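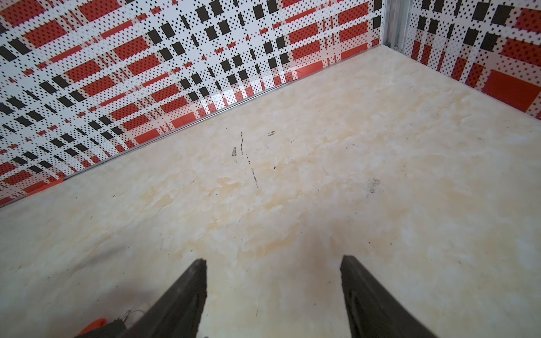 If your walls are loud, keep what you hang on them quiet. I learned that after I papered my craft nook in a busy red plaid and then bought every bright organizer in the shop. I couldn't find my scissors for a week!

Take everything down first and wipe along the bottom trim, where the dust collects (an old sock over a ruler gets right into the edge). 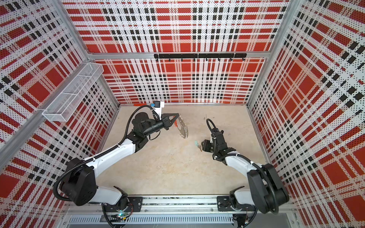

Small tools do best at eye level, with the bulky stuff lower down. My friend Zubaida swears by jars, but I'd take hooks any day - a black rail with a row of little hooks shows up nicely on red and white plaid, and a white wire-mesh basket high on the side wall gives you compartments for tape and thread. Leave a hook or two free. Something always needs a home by October, when the gift wrap comes out.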